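Notebook, sofa pick set
Thursday, May 13, 2021

Picking up from where Dzifa left the config on the Pichon machine. Goal for the day was to get a decent batch of simulated demos with the arm working over the sofa, so the policy sees something other than a flat tabletop. The tabletop set stands at 1036 episodes and it shows. Anything soft-looking or sloped under the target and the policy comes down at the wrong height.

Setup. Franka on the dark pedestal, close up against the front of the sofa so the seat is within reach. Camera model as the target, dropped on the seat with a random yaw. The brown lumpy asset stays in as the distractor. Brick wall room from the Londia pack, wooden floor, even lighting. I left the lighting randomizer off for this batch because Sharada wants to look at pose variation by itself first.

Target instruction text is "pick up the camera" in every episode. Josiane has a list of paraphrases and we can swap them in afterwards without recording again, so no point holding up for that.

Started recording after lunch. Teleop through Bustlow, Fabrice driving, me watching the views and marking bad episodes.
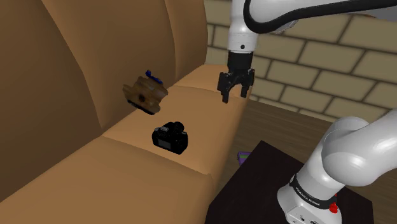

First thing that slowed us down was the spawn height. Objects are released above the seat and left to settle before the episode clock starts, but the settle check only looks at the target. If the camera has come to rest, recording begins, whatever the distractor is doing. I went back through the early episodes and flagged the ones where the distractor velocity is above threshold at step zero. Those are marked "unsettled" in the index and stay out of training. Not deleting them yet.

Changed the check so it loops over every free body in the scene. It adds a little time per reset. Fabrice says he doesn't notice it.

Second thing, the seat collision mesh. The visual mesh is rounded at the cushion edges and the collision mesh is a convex piece per cushion, so near a seam the two don't agree. A camera sitting across a seam can look slightly sunk or slightly raised depending on which piece it rests on. Gilles thinks this is fine for a first pass. I think it will matter for grasp height, which is the whole reason for doing the sofa. We agreed to log the contact pairs for each episode so we can split seam and non-seam later and see who is right.

Third, the approach. Fabrice was coming in with the fingers open and straight down over the far part of the seat, then sliding across to the target at low height. It works for him but it makes for long episodes with a lot of sideways travel, and the policy will copy that. Asked him to stay high until he is over the camera body and then come down. The later episodes are shorter and look more alike at the end, which is what we want for the grasp phase. The approach phase can be as varied as he likes.

Notes on grasp choice so whoever drives next does the same thing:

1. Close on the body across its thin direction. Do not go for the lens, even when it looks like the easy part to reach.

2. If the camera is too close to the backrest for both fingers to get in, end the episode and mark it "blocked". Don't nudge it out first. We may want a push skill later but it should be its own set.

3. Keep the wrist rotation under control. Turn it before coming down, and if the yaw is wrong near the seat, go back up and redo it.

4. Check both saved views before accepting, the wide one and the one facing the pedestal. If the target is hidden by the arm at the start in both of them, reset.
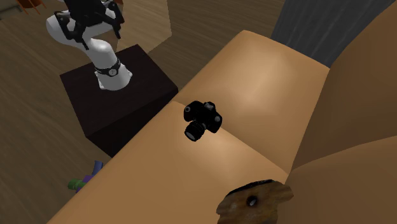
Count and leftovers

271 episodes accepted by the end of the day. The unsettled and blocked ones are in the index but not in that number. Write speed to the Iteck drive was the limit for the last hour, so tomorrow we save locally and copy over at night.

The gripper state is being logged as commanded width only. We need measured width as well, otherwise there is no way to tell a closed grasp from a closed miss without opening the video. Dzifa has a patch for this from the tabletop set, need to ask her which branch.

Floor objects: they are static and out of the task, so I left their poses alone. Sharada would like them shuffled in the next batch so the background isn't always the same. Easy to do, there is already a flag.

Still to do:

Replay 6 episodes from the action log and compare final object pose with the recorded one. If they drift, the physics step isn't matching and we should stop before recording more.

Split by seam contact, send the plot to Gilles.

Ask Josiane whether the paraphrase list covers "on the sofa" and "on the couch" both.

Train a small run on the sofa set alone, then the mix. Full mix with lighting on can wait until July, when we get the second machine.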